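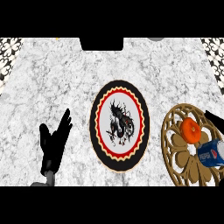
Posted by baumgartner_ops | Ticket 3462 | Status: Open, waiting on customer | Category: Print / Color output

Issue: gray and white stone prints coming out pink on the Skakik wide format. Started in May after the Pleto driver update. Customer prints sample sheets for countertop dealers, so gray has to be gray. Marble is the worst, plain black is fine.

Setup: Skakik printer on the shop network, Pleto print server version 2785, matte roll stock from Flusiseck. Two workstations send to it. Both have the problem.

Log

9:10 am. Called customer. Confirmed pink cast on all light grays. Dark grays a little warm but they could live with it. Asked for a test print at normal quality, no scaling.

9:40 am. Nozzle check looks good, no gaps. Ran a head clean anyway. No change. Don't run it agian, it just eats ink.

10:05 am. Printed the built in gray ramp straight from the printer panel, no computer involved. Ramp is neutral. So the printer and ink are ok, problem is upstream. Should have done this first.

10:30 am. Checked color settings on workstation one. App was managing color AND the Pleto driver was managing color. Double conversion. Turned it off in the driver. Better but still pink in the lightest patches.

11:15 am. Went through paper profiles. Driver update had dumped the custom Flusiseck matte profile and dropped back to the generic glossy one. Queue still said "Matte" on the front page, which is why we all missed it. You have to open Advanced, then Media, then scroll down.

11:20 am. Customer doesn't have the old profile. Not in the backup either, backup only grabs the jobs folder. Asked Flusiseck support to resend.

1:50 pm. Profile came in by email. Installed on workstation one, restarted the print service. Queue hung with 18 jobs in it. Cleared the spool folder by hand, restarted again, came up fine.

2:15 pm. Test print good. Light grays neutral, veining in the stone has its detail back. Customer happy with this one.

2:30 pm. Same steps on workstation two. Profile installs but won't show up in the list. Logged out and in, nothing. Reinstalled as admin, shows up now. Test print still a touch pink, less than before.

2:55 pm. Workstation two is still on the double conversion setting, my fault, forgot to turn it off. Fixed. Waiting on the customer to reprint, they were in the middle of a 20 sheet run and didnt want to stop it.

To do
Customer to send result from workstation two
Add the profiles folder to the nightly backup
Turn off auto update on the Pleto server
Ask Pleto if the next update will wipe custom profiles again

Leaving open till the reprint is in.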